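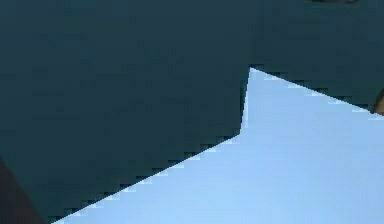

What a robot open day should show you
2019-01-18

The robotics firm Astura opened its doors in Ellport this month, and I went along. I went because I pay for things like this in a small way, through my council tax and through the grant that helped fit out the building, and because I like to see what people mean when they say the machines are coming. I was there for most of an afternoon. I came away thinking the firm had got one large thing right and two or three smaller things wrong.

The large thing first. Most of the day was given over to simulation. There was a physical arm in a side room and people queued to see it, but the main hall had screens, and on the screens was the kitchen that the Ackroyd project uses for its practice runs. Ackroyd is the firm's name for its household work. The software that builds the kitchen is called Stundero. A run starts, the software tries a task at the counter, the run ends and the kitchen is put back as it was. Then it starts again.

I heard several visitors grumble at this. They had come to see a robot and were being shown something like an old computer game. I understand the complaint, but I think they were wrong. If nearly all the work is done in simulation, then simulation is what an open day ought to show. A polished arm handing out sweets would have drawn a bigger crowd and told us less.

According to the board by the door, the project had logged 2,202 practice runs on the current task. The person on the stand said that a single change to the software is usually tested over 200 of them before anyone forms a view. Watching a few go by, I could see why. It is dull work. I don't mean that as an insult, as most useful work is dull and a firm that lets the public see it deserves some credit.
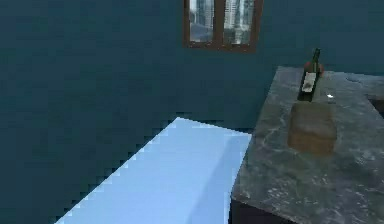 The practice kitchen in simulation, with a bottle and a wooden block on the marble counter.

Now the smaller things. The kitchen is far too tidy. My own worktop has post on it, a bread bin, a phone charger and whatever was not washed up last night. The one on the screen had a clear blue surface beside the marble with nothing on it at all, and a view of skyscrapers through the window. There are no skyscrapers in Ellport. I asked whether messier kitchens were planned and was told they were, though not when. I would have liked a date, because help in the home is the whole promise of the project, and the homes that need help are seldom the clear ones.

The second thing is the views. The screens changed between different views of the same kitchen, and some of them were close to useless to a lay visitor. One was little more than dark teal above and to the left and a broad area of pale blue below and to the right. I stood in front of it for some time trying to work out what I was meant to learn. A label under each screen would have cured this. The staff were patient and answered whatever they were asked, but there were 2 of them in the hall and they could not be at every screen.

The third is how failure was handled. The board gave the number of runs and did not give the number that had worked. When I asked, I got a fair answer, which was that the figure changes from week to week and depends on what you count as success. Very well, but then print last week's figure and say how it was counted. The public can cope with a low number. We cope with late trains and hospital waiting times, and we are better placed to judge a thing when we have been told how often it goes wrong.

I raise all this because the firm says it will hold another day, and because the town will be asked before long whether it wants to extend the lease on the building. The leaflet mentions 300 visitors as the target for next time. I hope they get them. I would also suggest a table and chairs, as there was nowhere to sit, and a talk of ten minutes on the hour so that people who arrive knowing nothing have somewhere to begin.

My view on the lease is that it should be extended for a year, on the condition that the results of the practice runs are published each quarter in words an ordinary resident can follow. The firm has shown it is willing to let people in and look at unfinished work. Asking it to put the results on paper as well is a modest request, and I will be writing to the council to say so.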